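The Play Kitchen Table: Frequently Asked Questions
Morsy Toy Library, Rikthorpe branch. Last updated June 2022.

What is the play kitchen set, exactly?
A mix of toy food and kitchen things, some of them made for children and some that wandered in from real cupboards and stayed. You borrow the lot in one tub. We no longer split it up, after the summer of the missing bananas.

How long can I keep it?
Two weeks, with one renewal. In August you can have it for the whole month, on the theory that you will need it.

Do I need a special table?
Any flat surface will do. Plain white is kind to small red objects, which vanish on a patterned rug until someone steps on them. 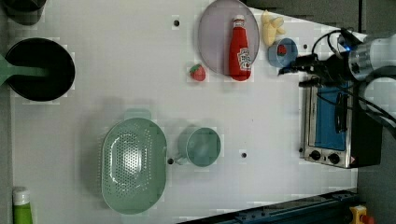

Ketchup, plated. The strawberry is for afterwards.

Why is there a ketchup bottle in with the toys?
Because every pretend meal ends up needing ketchup, including the cereal. Please check that the cap is on before it goes back in the tub.

Does everything have a correct place?
It has a place on the packing card, and that is as far as we go. At home, fruit may live in a bowl, on a plate or in a shoe. We only ask about the shoe at return time.

Can the spatula go in the dishwasher?
Please wash it by hand. Same for the frying pan. Toy food gets a wipe with a damp cloth and a night to dry — a tub closed on wet bananas has a smell you will remember.

What if we lose a piece?
Tell us. The fee is $2 for a piece of fruit and $10 for the pan. A family in Vunditz once mailed us a lemon, a real one, and we counted it as goodwill.

My child only wants to move the strawberry from the table to the bowl and back. Is that normal?
Very. It's most of what cooking is. 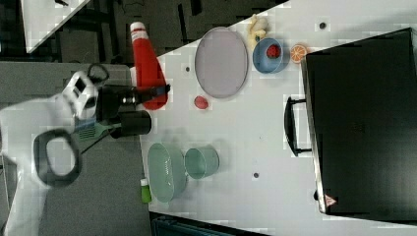

Dana wrote in to say that her two had played strawberry-in-the-bowl for an entire rainy afternoon and never once lit the pretend stove. She asked whether she should be steering them toward recipes. We told her no, and to enjoy her coffee.

Can I return the set to the Wavport branch?
Yes, if the lid closes. If it doesn't, take the plate out and start again with the plate at the bottom.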